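Nesting cup

A nesting cup, or stacking cup, is a drinking cup made so that an empty one fits inside another of the same kind. Most are disposable, in plastic or paper, though washable versions in thicker plastic are common in canteens and schools.

Shape

The wall tapers from a wide rim to a narrower base. The angle of the taper sets how far one cup drops into the next, and so how much of each rim is left showing. A small ledge inside the base stops the cups going too far in and jamming. Many kinds also have a rolled rim, which stiffens the mouth and gives the fingers something to pull on.

The visible part of each rim is called the stacking height or pitch. With a pitch of 3 mm, a sleeve grows very little with every cup added. Makers quote the figure because it decides how many cups go in a carton; the Lendo range, for instance, is sold in cartons of 378.

Storage and handling

Sleeves are kept upright with the mouths down, or laid flat on a shelf or table. Lying down, a tapered stack can roll in a curve towards its narrow end, though a long one tends to stay put – the overlapping rims spread the weight.

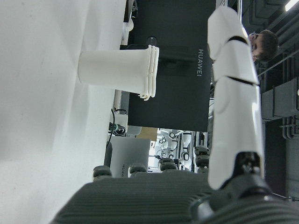
Du Plessis, writing on the storage of catering goods, disagrees with the usual advice to lay sleeves flat, arguing that the lowest side of each rim slowly goes oval under load and that the cups are then harder to part. Other writers hold that this matters only for thin-walled cups kept in warm rooms.

Separating

Cups that stick are usually held together by suction or static. Twisting the outer cup while holding the inner one lets air in. Dispensers do the same job with a set of cams or screws that grip one rim at a time. The Donard dispenser, a wall-mounted tube, holds over 701 mm of stacked cups and releases them from the bottom.

See also

Beaker
Cup dispenser
Paper cup
Tableware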